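Can it tidy up yet? Sort of, says the Rostulero team in Postulcombe, who want a machine that clears up after guests. "Sweets are horrible. Different shapes, some squash, some roll."

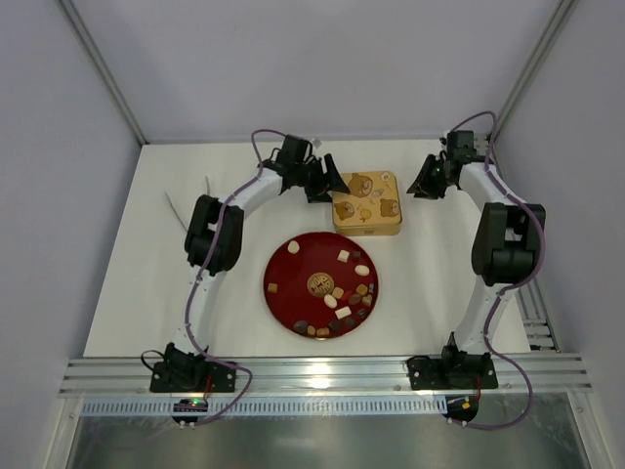 By our reporter, home and kitchen tech

So two arms then, one tray, one tin. Why two? "Try shutting a lid one-handed." Fair enough. They've done 104 runs since November — the lid still beats them more than it shoud.

And washing up? A laugh. "Ask me in 3 years."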